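Clurnbridge Share Shed: how we're getting on
Report to the Bameo Fund, 31 Aug 2023
From Haf Craddock

Hello all, and thank you for being so patient with me over this one. I know the form says "two sides, key outcomes first", but I've never managed to write anything in that order, so I'll tell you what we've been up to and you can pull out the bits you need.

The biggest job since I last wrote has been the tubs. You'll remember that the grant paid for storage as well as shelving, and that we decided to take second-hand food tubs from the school kitchen and a couple of cafés and spend the difference on proper racking. It was the right decision (I still think so!) but it does mean every single tub has to be washed and looked over before it goes anywhere near the lending stock. We do it at the round table with the countryside picture on it, with the blue basin set on top.
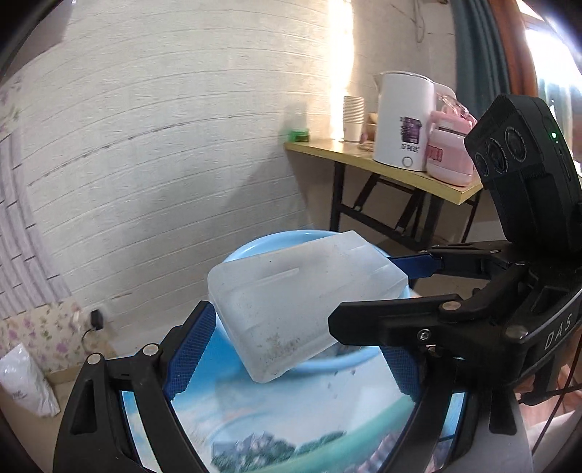
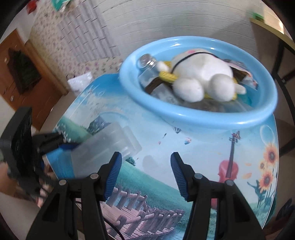
Are you keeping the cloudy ones or only the clear ones, because I'd hate to see good tubs thrown out for looking a bit tired? Shayne Gilchrist put that to me when I sent round the first draft of this, and it's a fair point. We are keeping the cloudy ones. Frosted plastic is fine for screws, buttons, seed packets, all of that. The see-through ones go to the board games and the craft kits, where people want to spot the missing dice without taking the lid off.

So, where we've got to. We were given 155 tubs altogether and 102 are now washed, dried, labelled and on the racking. Another 40 are waiting in crates under the window, and the rest were cracked or had lost their shape and went off to recycling. I was a bit sad about one very large one that would have been perfect for the bunting, but the corner had split right through.

The dirt has been more of a nuisance than I expected. Most of it is the gritty sort that collects in a corner or under a ridge, and it laughs at a quick swish. We've settled on a long soak in warm water with a squirt of washing-up liquid, then an old toothbrush along the edges, then a rinse in clean water. Bicarb paste gets rid of the orange tint on anything that's held pasta sauce. Please don't let anyone tell you to use a scouring pad, as we did that with the first batch and they came up scratched all over. They're usable, but they're not pretty, and I've put them on the bottom shelf with the plumbing bits.

Labels have been a saga. The ones I bought first slid off the plastic within a week. Tudur Pugh found a roll of stickier ones and those have stayed put, although now I worry about ever getting them off again. We write the contents on the short side so you can read it when the tub is pushed in, and the shelf number on the lid. Lids are kept with their own tubs from the moment they come in. I can't stress that enough. We had a whole evening in February of trying lids on things, and I'm not doing it again.

The racking itself is up and level, finally. The Studov uprights were easy enough to put together, but our floor slopes towards the door and it needed packing out on one side. Stavros Stoyanova did that with offcuts and refused to send us a bill. That has left a little in the fittings line, and I'd like to ask if we may move it across to buy two more basins, so that we can wash in one and rinse in another without tipping everything out in between. Do let me know, I won't spend it until I hear.

Lending has carried on all the way through. The craft kits go out most, then the board games, then the cake tins, which surprised me. We've had grumbles about the opening hours and I think they're justified, so from the autumn we'll try one later evening and see who comes.

What hasn't gone well: the catalogue. I had promised you a finished list of everything by now and it's only done as far as the second rack. The Kashyap spreadsheet we were given is good, but it wants a separate line for every item and I've been entering whole tubs, so some of that needs unpicking. Morfudd Trevor has offered to go through it with me, one shelf at a time. I'd hope to have it with you alongside the next report.

Money is all as set out on the separate sheet, with receipts stapled behind. The one for the washing-up liquid is missing and I've left that off the claim.

Next jobs are the last crates of tubs, the catalogue, and a coat of paint for the door if the weather holds. You're very welcome to call in and have a look round. Give me a ring first so I can have the kettle on.

With best wishes,
Haf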